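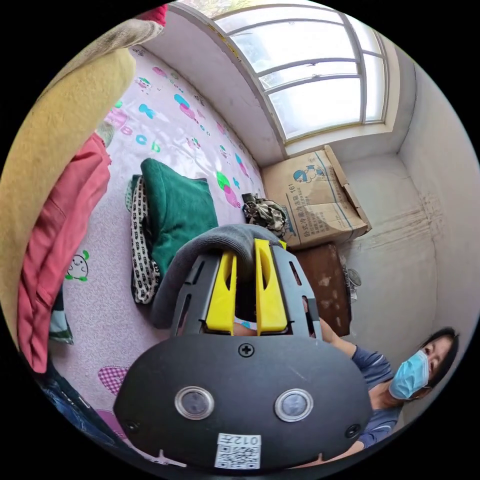

Hand-held gripper in use over a bed, with a gray knit cloth held between the yellow fingers.

Support > Hand-Held Equipment > Gripper Setup and Care > Frequently Asked Questions

Hand-Held Gripper: Setup, Care and Repair

The Wotero equipment desk in Brirkimberg issues and maintains the hand-held grippers used in the Turcotte household program. The answers on this page apply to the standard gripper with yellow fingers. Operators using any other model should refer to the sheet supplied in its case.

What should be checked before the first use of the day?

Place the gripper on a clean, flat surface and confirm that both fingers are firmly seated. Open and close them fully several times. Movement should be smooth in both directions, with no clicking or grinding. Check the slots in the fingers and the cutouts along the frame for lint or thread. Wipe the two round sensors on the rear housing with the dry cloth from the case, and then power on the unit.

Allow 3 minutes after power-on before starting a session. A gripper that has been stored in a cold vehicle should be brought indoors and left in its open case until it reaches room temperature.

How is the finger opening set?

The opening is set from the Hitent setup screen. Select "Fingers," open them to the stop, and press "Save Open." Close them with nothing between them and press "Save Closed." The screen will show the full travel in millimeters. A correctly fitted pair reads 87. Any other reading means that a finger is not fully seated or that something is caught in the frame. Remove the fingers, clean the frame, refit them and repeat the procedure.

Does the gripper need a different setting for clothing and bedding?

No. The same setting is used for all household fabrics. Operators should bring the fingers down over a fold or a raised edge and close them gently. Knitted items require some care, as a loose loop may catch in a finger slot. If this occurs, open the fingers and ease the loop out by hand. Do not pull the item free while the fingers are closed.

What do the characters on the label mean?

Each gripper has a small white label with a QR code and a unit number. The character 左 after the number means "left" and identifies the left-hand unit of a pair. Please quote the full label in any message to the equipment desk. Labels must not be covered with tape or moved to another housing.

How should the gripper be cleaned?

Turn the unit off and remove the fingers. Wash them in warm water with a little dish soap, rinse, and dry them completely before refitting. The frame may be brushed with the soft brush supplied. The housing should be wiped with a slightly damp cloth. Alcohol, glass cleaner and abrasive pads are not permitted on the sensors.

Are scratches on the housing a reason to return the unit?

Light surface scratches do not affect operation and need not be reported. A crack in the housing, a chipped sensor face or a bent metal rim must be reported before the unit is used again.

May operators open the housing?

Operators may tighten the Phillips-head screws on the outside of the housing if one has worked loose. Use a hand screwdriver and stop when the screw is snug. Power drivers will strip the thread. The housing itself may be opened only at the Brirkimberg bench.

How often are the fingers replaced?

Fingers are replaced after 144 hours of recorded use, or earlier if the gripping face is split or worn smooth. They are supplied in matched pairs and must be changed together. Order part 13 on the spares form and include the unit number. Used fingers should be returned in the same bag.

The fingers no longer close evenly. What should be done?

A small difference in height between the fingers can result from the angle at which the unit is held, so check them with the gripper lying flat. If one finger still closes ahead of the other, swap in the spare pair. If the fault remains, stop using the unit and request a repair.

How is a repair requested?

Complete the repair form in the Turcotte program folder and pack the gripper in its own case with the fingers removed. The bench does not accept units without a form. Replacement units are issued from the Brirkimberg counter and must be set up as described on this page before use.

Shares: 6 | Comments: 2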